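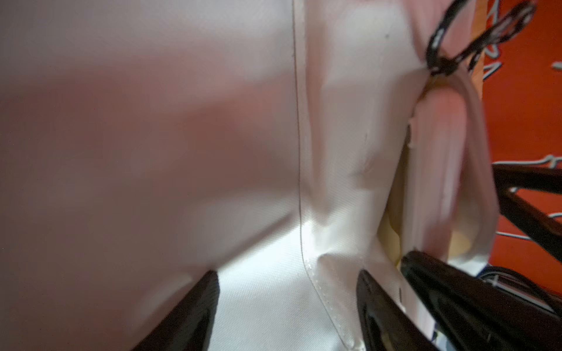 Attachment 1: white twill, seam side

Ticket 1199
Product: Povitz desktop, order labels module
Opened by: Parisa Daneshvar, Luston Linens
Assigned to: Manouchehr Akbari
Priority: High (customer's choice)

Parisa, 9:22 am
Every label for the white twill prints as "WHITE TWI". The fabric is fine. The label is not. Customers have started asking what a twi is.

Manouchehr, 10:05 am
Thanks for the attachment. Very nice twill. Could you also send the label template? It's under Settings, Templates, Export.

Parisa, 10:40 am
Export is grayed out. So is Settings, some mornings.

Manouchehr, 11:15 am
Grayed out means you're signed in as a guest. Sign out, sign in as owner, try again.

Parisa, 11:31 am
I have owned this shop for 22 years and learn today that I am a guest in it. Template attached.

Manouchehr, 1:10 pm
Item name field is capped at 9 characters, spaces included. Default is 40. Did anyone change it after the November update?

Parisa, 1:18 pm
Nerea says no. Pejman says "define change."

Manouchehr, 1:50 pm
Set the cap back to 40, saved, reprinted from my end. Preview now reads WHITE TWILL 7 OZ. Please run one on the real printer.

Parisa, 2:20 pm
Ran one. Got 6. All spelled correctly, so I'm calling it progress.

Manouchehr, 2:34 pm
Extra copies are a print queue leftover from the earlier tries. Clear the queue, restart the Poteck printer, and print again.

Parisa, 3:02 pm
One label. Pejman's login no longer opens Templates.

Status: Resolved
Linked: 9-character cap after update, sent to Dilruba Wickramasinghe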